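Schnell noch vor den Ferien, Kinder, das Heft muss um 16 Uhr zum Drucker. Diesmal: der weiße Tisch. Klingt langweilig? Abwarten.

# Welche Farbe hat ein weißer Tisch?

Weiß natürlich. Fertig, nächste Frage.

Moment. Nehmt mal einen Stift und malt einen weißen Tisch. So wie er wirklich aussieht, mit Licht vom Fenster und allem. Ganz schnell braucht ihr dann Grau. Helles Grau, mittleres Grau, an manchen Stellen ein Grau, das ein bisschen nach Blau aussieht. Und eins, das fast nach Milchkaffee aussieht, sehr viel Milch, sehr wenig Kaffee. Und das reine Weiß? Oft nur ein kleiner Fleck. Manchmal gar keins.

Noémi Fodor aus der Malgruppe in Wurkeck hat das im Mai mit ihren Kindern probiert. Aufgabe: weißes Blatt auf weißem Tisch, bitte abmalen. Großes Gestöhne. »Da ist ja nix!« Nach einer Viertelstunde waren die grauen Buntstifte weg und es gab Streit um den letzten.

## Was heißt überhaupt weiß?

Also. Licht kommt von der Lampe oder von der Sonne. Es trifft auf den Tisch. Ein Teil davon hüpft wieder weg, und was in euer Auge hüpft, das seht ihr.

Ein roter Ball schickt vor allem das rote Licht zurück und schluckt viel vom Rest. Ein schwarzer Pulli schluckt fast alles, deshalb wird er in der Sonne auch so warm. Und Weiß? Schluckt wenig. Schickt fast alles zurück, alle Farben gleichzeitig, und zwar in alle Richtungen. Kreuz und quer. Wie wenn ihr eine Tüte Flummis auf den Schulhof kippt.

Das mit den Richtungen ist wichtig. Ein Spiegel schickt das Licht nämlich auch zurück, aber schön ordentlich. Rein, raus, gleicher Winkel. Darum seht ihr im Spiegel eure Nase und auf dem matten weißen Tisch keine Nase. Beim Tisch ist alles durcheinandergeflogen.

Und jetzt der Trick: Ein weißer Tisch kann nur das zurückschicken, was ankommt. Kommt viel Licht an, sieht er hell aus. Kommt wenig an, wird er grau. Kommt oranges Licht an, wird er orange. Er ist ein bisschen wie ein Nachmacher in der Klasse. Macht alles nach, was man ihm hinwirft.

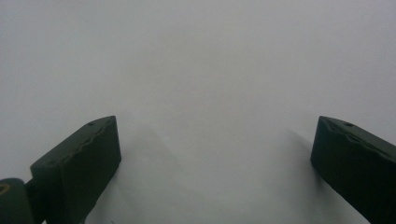 Wenn so eine Fläche keine Linien hat und kein Muster, dann hat das Auge ein Problem. Wo soll es sich festhalten? Bei einer Holzplatte gibt es Streifen, bei einer karierten Decke gibt es Kästchen. Die werden nach hinten kleiner und das Gehirn sagt: aha, da geht es nach hinten. Auf glattem Weiß fehlt das alles. Dann bleibt nur noch der Übergang von Hell zu Dunkel, ganz sachte, und der ist schwer zu sehen.

So was heißt **Verlauf**. Ein Verlauf ist, wenn eine Farbe langsam in eine andere rutscht und keiner sagen kann, wo genau die Grenze ist. Der Himmel am Abend hat auch einen. Der Himmel ist bloß angeberischer damit.

## Das Gehirn schummelt

Warum sagen trotzdem alle »weiß«?

Euer Gehirn rechnet das Licht heraus. Die ganze Zeit, ohne dass ihr was merkt. Es denkt ungefähr: Da steht ein Tisch, der Tisch hat überall die gleiche Farbe, hier ist es bloß dunkler, also ist er hier auch weiß. Zack, fertig. Das ist sehr praktisch. Sonst würdet ihr euer eigenes T-Shirt nicht wiederfinden, sobald ihr vom Garten in den Keller lauft.

Fachleute nennen das **Farbkonstanz**. Schweres Wort. Konstanz heißt hier: bleibt gleich.

Panya Yensuk kennt das gut, sie streicht Wände, seit vielen Jahren, und verkauft im Laden in Hindulach auch die Farben dazu. Bei ihr kommen ständig Leute zurück und sagen, das Weiß sei falsch. Zu Hause sieht es gelb aus! Dann fragt sie als Erstes nach der Lampe. Im Laden Tageslicht, im Wohnzimmer eine gemütliche Birne. Auf der Packung von so einer warmen Lampe steht oft eine Zahl, zum Beispiel 3.000 K. Das K ist für Kelvin. Kleine Zahl: gelbliches Licht. Große Zahl: bläuliches Licht. Ja, das ist verkehrt herum, wenn man an Heizung denkt, ich kanns auch nicht ändern. Schaut mal nach, wenn bei euch eine Lampe ausgepackt wird.

## Probiert es aus: das Guckloch

Ihr braucht:

- ein Blatt graue oder schwarze Pappe
- einen Locher
- einen weißen Tisch oder ein großes weißes Blatt
- ein Fenster, durch das Licht kommt

Ein Loch in die Pappe. Ein Auge zu. Mit dem anderen durchs Loch auf den Tisch schauen, aber so, dass ihr nur Tisch seht und sonst nichts. Jetzt langsam wandern. Von der Fensterseite rüber zur Zimmerseite. Und zurück.

Na? Auf einmal ist da Grau. Durch das Loch sieht das Gehirn den Rest vom Tisch nicht mehr und kann schlechter schummeln.

Wer mag, malt kleine Kästchen auf Papier und versucht, jedes Kästchen so grau zu machen wie die Stelle im Loch. Bleistift reicht. Nicht zu fest drücken am Anfang, heller wird es hinterher nicht mehr (doch, mit Radiergummi, aber das schmiert).

## Und dann die Schatten

Schatten auf Weiß sieht man besonders gut. Auf einem dunklen Tisch gehen sie fast unter. Auf Weiß – zack, da.

Ein Schatten ist eine Stelle, wo weniger Licht hinkommt, da steht was im Weg. Wenig, aber nicht null! Von den Wänden und von der Decke kommt noch Licht dazu, das ist schon einmal oder öfter herumgehüpft. Darum ist ein Schatten im Zimmer meistens grau und selten richtig schwarz. Auf dem Mond ist das anders, da ist keine Luft und keine Zimmerdecke, da sind die Schatten viel schwärzer.

Es gibt 2 Sorten, die ihr kennen müsst:

**Harte Schatten.** Scharfer Rand, wie ausgeschnitten. Die gibts bei einer kleinen Lampe, zum Beispiel einer Taschenlampe. Oder draußen bei Sonne, wenn das Ding dicht am Boden ist.

**Weiche Schatten.** Verwischter Rand, wie mit dem Finger verrieben. Die gibts bei großen Lampen, bei einem großen Fenster, bei Wolken. Das Licht kommt dann von vielen Stellen, und jede Stelle macht ihren eigenen Schatten, immer ein klein bisschen verschoben. Alle übereinander: Matsch am Rand.

Der Matsch heißt **Halbschatten**. Die dunkelste Stelle in der Mitte heißt **Kernschatten**. Wie beim Pfirsich, Kern innen.

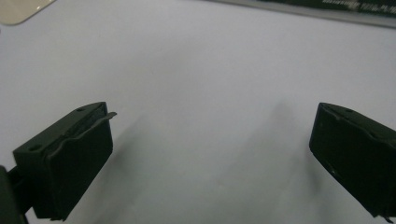 *Weiche graue Schatten auf einer weißen Tischfläche. Zur Mitte hin unten wird es wieder heller.*

Bei weichen Schatten sucht mal den Rand. Mit dem Finger drauf zeigen: Hier hört er auf! Dann kommt der Bruder und zeigt woandershin. Beide haben irgendwie recht. Den Rand gibt es nicht als Linie, er ist selber ein Verlauf, siehe oben.

## Probiert es aus: Hand hoch, Hand runter

Noch ein Versuch, der geht sofort und braucht fast nichts. Lampe an. Hand flach über den weißen Tisch.

1. Hand ganz tief, fast auf dem Tisch. Der Schatten ist klein und ziemlich scharf.
2. Hand langsam hoch. Der Rand wird weicher.
3. Noch höher. Irgendwann ist da bloß noch ein grauer Nebel und man erkennt keine Finger mehr.

Bei einer sehr kleinen Lampe bleibt der Rand länger scharf, dafür wird der Schatten riesig. Dann ist Zeit für Monsterhände. Muss auch sein.

Und wenn zwei Lampen an sind? Dann gibts von einer Hand zwei Schatten, in verschiedene Richtungen. Wo beide übereinander liegen, wird es am dunkelsten. Fußballstadion bei Nacht, da haben die Spieler oft mehrere Schatten auf einmal, von jedem Flutlichtmast einen. Achtet mal drauf.

## Können Schatten bunt sein?

Ja!!

Eine Kerze oder eine gelbliche Lampe auf die eine Seite, auf der anderen Seite das Fenster, am besten gegen Abend, wenn es draußen noch nicht ganz dunkel ist. (Kerze nur mit einem Erwachsenen.) Stift dazwischen hinstellen, auf weißes Papier. Ein Schatten sieht dann bläulich aus und der andere eher gelb oder orange. Wo der Stift das Kerzenlicht wegnimmt, bleibt das Licht vom Fenster übrig, und umgekehrt.

Auf weißem Papier klappt das am besten. Der Nachmacher wieder.

Noch so eine Sache: bunte Sachen färben ab. Also ohne Farbe zu verlieren. Legt ein knallrotes Heft halb aufgeklappt auf den weißen Tisch, in die Sonne. Neben dem Heft wird das Weiß rosa. Rotes Licht hüpft vom Heft auf den Tisch und vom Tisch ins Auge. Geht mit einem gelben Regenmantel auch, hält man ihn sich unters Kinn, wird das Kinn gelb. Mit Gänseblümchen geht es schlecht, mit Butterblumen gut.

## Fragen, die ihr geschickt habt

**Ist Schnee weiß?**
Die einzelnen Eiskristalle sind durchsichtig. Viele zusammen werfen das Licht so oft hin und her, dass alles gemischt wieder rauskommt. Sieht weiß aus. Bei Zucker und Salz genauso. Im Schatten ist Schnee übrigens oft blau, vom Himmel.

**Warum wird weißes Papier im Bastelschrank gelb?**
Im Holz steckt ein Stoff, der heißt Lignin. Der ist in manchem Papier noch drin und verfärbt sich mit Licht und Luft. Zeitungspapier kann das besonders schnell. Leg ein Stück ins Fenster und eins in die Schublade und vergleich nach den Ferien.

**Gibt es ein Weiß, das 100 Prozent vom Licht zurückschickt?**
Nein. Ein kleines bisschen wird immer geschluckt. Es gibt aber sehr gute weiße Farben, die kommen nah dran. Mit denen kann man Dächer streichen, damit es drunter kühler bleibt.

**Wie viele Hefte druckt ihr eigentlich?**
Diesmal 1.313. Die krumme Zahl kommt von der Druckerei in Rirkville, da blieb Papier übrig.

## Bis zum nächsten Heft

Wer die Kästchen mit den Grautönen gemalt hat: herschicken, Name und Alter hinten drauf, bitte nicht falten. Die schönsten hängen wir im Flur in Phromma auf, da ist die Wand weiß. Oder was man so weiß nennt.

Nächstes Mal kommt Glas dran, warum man es sieht obwohl man durchgucken kann. Wer dazu schon Fragne hat, einfach mit in den Umschlag.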